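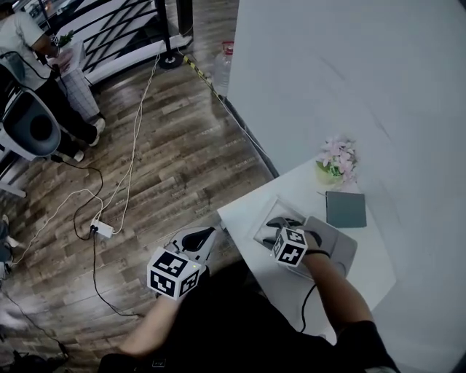
Zesberg, December 2024

Fault on the right gripper, second day of the table task. I write it down while I still remember the order of things, because Reet takes over the station after me.

We planned to record the whole set with both grippers: pick up the gray piece from the clear tray, move it, put it back, with the left hand waiting near the corner of the table. After 83 episodes I stopped and ran the check script. Only 68 passed. All the failed ones have the same error, the jaw opening of the right gripper does not change. The value stays at the last good number and the fingers in the video open and close normally. The pose from the marker cube is fine in all of them. The left gripper has no errors.

What makes me unhappy is that there was no warning. The small green light on the cube stays on the whole time. I believed that this light means "data is coming", but Bukola looked in the Mayrhofer manual and it means only that the power is present. So please do not trust it.

First I suspected the software. I restarted the recorder, then the computer, and recorded 3 short tests. Two were good and in one the value froze again. Then Bukola asked me to hold the gripper still, and she moved the cable with her fingers close to the plug. Frozen, good, frozen, good. So it is the cable or the socket, and the recorder is innocent.
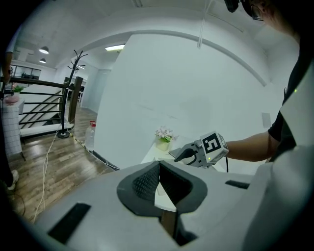

The thin black cable leaves the gripper at the underside and hangs free down to the table edge. When I reach far over the table it becomes tight, and I think it pulls the plug a little to the side each time. I checked this with the failed episodes: in most of them the freeze begins at the longest reach. In the rest I can not say, the hand is already on the way back when the number stops.

We changed to the spare cable from Busen. It is a bit longer and the plug sits harder. With the spare I moved the wrist in all directions and could not provoke the fault. This does not prove that the socket is healthy — the old cable may have bent a contact inside. Karine will open the housing when the set is finished, not before, because then we have to calibrate the opening again.

One safety matter also. When I stepped back to look at the screen, my foot caught the black cable on the floor near the power strip. I did not fall, but I had a gripper on each arm and no free hand to hold on to anything. The caution tape by the wall does not help with cables that lie somewhere else. Maarja has ordered floor covers from Nakley. Until they come, please move the power strip away from the place where the operator stands, and ask a second person to look at the screen for you.

Changes from now:
Check script after every short block, not at the end of the day.
Fix the cable to the forearm with tape, with a loose loop before the plug.
Recorder must stop if the opening value is constant for 2 seconds while the cube moves. Reet, can you write this? I am not sure if the threshold is right for the slow episodes.

The failed episodes are in the folder "right_frozen". Do not delete them, Karine wants to see the time stamps. The old cable is in my drawer with a knot in it.

Ona Kuusk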